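Bench automation at the Vadmont packing plant

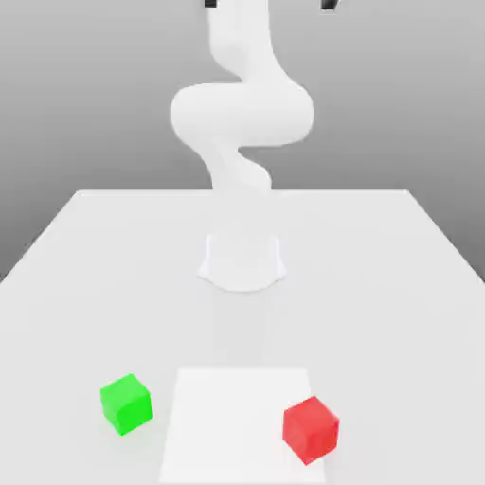 Simulated workcell in Fliravitz, with a white arm, a pad, and a green and a red cube on the tabletop.

Bench automation at Vadmont is the name most of us use for the changeover from hand sorting to arm-assisted sorting in the small parts room. I worked the benches before the arms came and I work next to them now, so I've written this page from that side of things (the engineering pages on this wiki are better if you want wiring). Vadmont packs hardware kits, the little bags of pegs, spacers and corner blocks that come inside flat-pack furniture, and the small parts room is where loose parts get turned into counted sets.

Background

For years the room ran on hands and trays. A sorter stood at a bench, pulled parts from a bin, and laid them on a pad in the order the kit sheet called for. A good sorter could finish 80 kits in an hour, and I was a good sorter on some days and a pretty bad one on others! The work was quiet and you could talk through it, but it was murder on the wrists, and in the busy season everybody had tape on at least one thumb.

The first plan for arms came from Flovodetti, the integrator that had already done our conveyor. People were nervous. There was a meeting in September where the plant promised that no sorter would lose a job in the first year, and that promise was kept, though a few folks left on their own and their spots weren't filled. I think that part belongs on this page too.

The Fliravitz model

Fliravitz is the software the room's tasks get built in before they go out to a real bench. It shows an arm, a table and a few simple shapes, and you set up the job there. The shapes are plain on purpose. A cube can stand for a corner block or a spacer pack, and the color is just how you tell the part types apart on the screen. The usual starter task has one cube sitting on the pad and another beside it, and you tell the arm which one goes where.

I was sure I would hate it. My whole idea of computers was the timecard screen and my kid's games. But they put 39 of us through the training, and after a couple of afternoons I was dragging blocks across that white tabletop and arguing with the person next to me over the best order to pick them up (we never did settle it). What a sorter knows turns out to matter a lot in there. Engineers like to set the parts down in neat rows. Anybody who's worked a bench knows parts land crooked, so we'd turn the cubes at odd angles and watch the arm try to line its fingers up.

One gripe, and plenty of people share it: the model is very clean. There's no dust on that table, no torn bag, no glare from the dock door when a truck pulls away. A task that ran fine in Fliravitz could still take days to get right on the floor. The setup crew calls this "the gap" and keeps a running list of causes taped up by the parts cage.

Changes to the jobs

The old job title was sorter. The new one is bench lead, and each lead looks after two arms, refills the bins, clears jams and fixes the task when a kit sheet changes. Pay went up one step, which took longer to show up in our checks than it should have. You walk a lot more than you used to. My wrists feel great and my feet are another story.

The talking is what I miss. With benches side by side you knew who had a new grandbaby and whose truck was in the shop. Now the leads are spread out, and you catch up at break or you don't catch up. The plant did move the break tables closer to the room after enough of us complained, and that helped some.

New hires come in differently too. They used to learn by standing next to someone for two weeks. Now they spend their first 6 shifts split between the training screens and the floor, and some of them have never filled a kit by hand. The older leads grumble about that and teach them anyway, usually on a slow afternoon with a tray of leftovers.

Seok trays

The Seok tray is a shallow, sloped bin with a soft liner, drawn up by our own maintenance shop after the first arms kept chasing parts into the corners. It holds up to 2,000 small pegs, and the slope keeps them sliding toward the pick spot. Every arm bench has one now. The early ones had a sharp front lip that caught sleeves, and if you find one of those still in use, swap it out and put the old one on the return cart.

See also

Conveyor line, second floor
Kit sheets and how to read them
Jam clearing, arm benches
Break room moves

Page last updated 13 February 2019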